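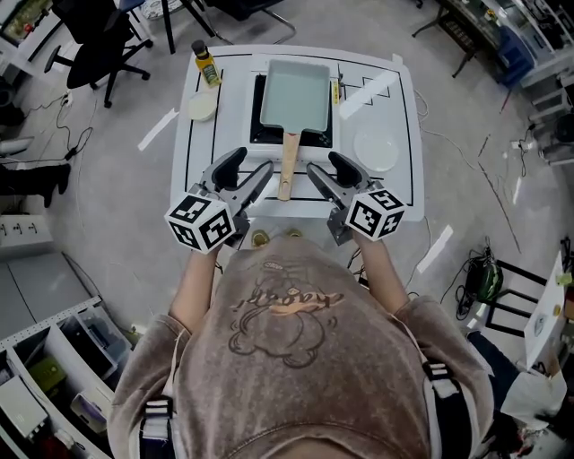
Catinca says the plate is too far away. Her position, which she has now put to me at the bench, in the corridor and on a sticky note, is that a rolled omelet should travel the shortest possible distance in its life, and that anyone who sets the plate down on the far side of anything deserves what lands on the table.

Noted. The plate stays to the right of the cooktop until someone shows me a broken omelet that was the plate's fault. All of mine have been broken well before departure.

**December 13, 2023. Omelet bench, layout and pan notes**

Carrying on from the October pages, which I've reread and partly regret. In October I wrote "pan is fine, technique needs work." I would now like to split the blame more evenly.

Layout as it stands, so it can be put back after Brodie has been near it:

- Cooktop in the middle, pan on it, handle toward whoever is cooking.
- Oil at the back left. Small dish in front of it.
- Round plate on the right.
- Taped square next to the plate: leave it clear. It is where the next thing goes, whatever the next thing is. It is not for mugs.

The tape is black on a white table and still people manage to miss it. Dorin G. set his coffee exactly across a line on Monday, half in and half out, and when I raised it he asked which half I objected to.

### Pan

The rectangular one is winning over the round one for the simple reason that the omelet comes out rectangular. I spent most of October trying to get straight ends out of a round pan and trimming off the evidence. Cornel ate the evidence, so there is no record.

What I like about the green pan:

The far wall. You can push the roll up against it and it squares itself off while you pour the next layer.

The color. Pale inside, so I can see when egg is starting to catch. On the old dark pan I found out by smell.

What I like less: the corners. Egg collects in the front two and cooks faster than the rest, and then the first fold has a stiff edge on it like a shirt collar. Tilting helps. Wiping the corners with oil between layers helps more. Remembering to do it before the pour would help most of all.

The handle is light wood and it stays comfortable to hold. Do not leave it soaking. Somebody left the spatula soaking over a weekend and it came out with a texture I can only call bathmat. I'm not naming him, but he brews his own cider and there is only one of those on this floor.

### Heat

The cooktop is rated at 2000 watts, and the omelet needs hardly any of it. The dial goes up to 9. Settings tried so far this week:

9: no. Brown lace in the time it takes to put the bowl down. Tried once so that it could be written here, and now it is.

6: workable if you are quick. I am not quick.

4: good. The first layer sets with the top still glossy, and there is time to fold without swearing.

3: technically works. Omelet was pale, soft, and took so long that Catinca went away, had a meeting, and came back to ask if it was the same one. It was.

So 4, with the pan given a proper warm-up first. The test is a drop of egg off the end of a chopstick. If it sizzles politely, go. If it sits there looking at you, wait. If it jumps, take the pan off for a bit and think about your choices.

One annoyance: the cooktop switches itself off if the pan is lifted for too long, and every video on the subject has a person lifting the pan and tilting it gracefully in the air. I've gone over to tipping it with the near edge up and the far end still on the glass. Less graceful. Stays on.

### Oil

The bottle pours like a bottle, meaning too much or nothing. Method now is to pour a little in the small dish, fold a paper towel into a pad, dip, wipe. The wipe goes on before each layer, under the roll as well. Lift the roll, wipe beneath it, put it down again. If you skip underneath, the second layer glues the first one to the pan and you are making scrambled eggs with ambitions.

Cornel thinks the pad takes up more oil than it gives back. Probably true. He also thinks we should use a brush, and has offered one from home. I asked what it had been used for and he said "mostly pastry," so the pad stays.

### Mix

Eggs from Atetti again, medium. A splash of stock, pinch of sugar, pinch of salt. Beat with chopsticks, side to side, no froth. Strain it. I resisted the straining all through October on the grounds that it is another thing to wash, and I was wrong, the white streaks are gone and so are most of the bubbles. The strainer is another thing to wash.

Too much stock and it weeps on the plate. Dorin Văduva's batch last week had enough in it to count as soup. It tasted wonderful and had to be served with a spoon.

### Tally

Omelets since the new layout: 17. Ones I would show to a visitor: 9. I've been generous with two of those, where the good side happened to be up.

The remaining ones failed as follows, most common first:

1. Torn on the first fold. Layer too thin, or started folding too early. Usually me.
2. Stuck at the front corners. See above.
3. Unrolled on the way to the plate. Catinca would like this one listed first. It happened once, and she was watching, which I think is why it feels like more.

The first fold matters less than I thought. It can be quite ugly, and the later layers cover it up. I've stopped throwing out bad starts and the tally has improved, so anybody comparing with the October numbers should keep in mind that the standards moved as well as the cook.

### To do

- Try the plate closer, once, so that I can say it was tried. Catinca to be told the result in writing.
- Second small dish for the used pad. At the moment it goes back in with the oil, and by the last layer the oil has bits in it.
- Label the sugar and the salt. They are in matching jars from the Munard sale. Brodie's last omelet was made with two pinches of salt and he finished it out of pride.
- Look for a narrower spatula. The present one is nearly as wide as the pan and can't get into a corner without scraping along the side.
- Re-stick any tape that has lifted before someone scrubs it off completely. Wipe along the tape, please, and never across it.
- Ask whether the Nirside people still want a sample lunch. If yes, make them at 4, make them in the morning, and slice them cold. The slices hold together much better after a rest in the fridge, and by then you can choose which end to hide.

*Added later, different pen:* plate moved closer. Omelet arrived whole. Sleeve arrived in the oil dish. Plate moved back. C.A. informed, and she says it was the wrong sleeve.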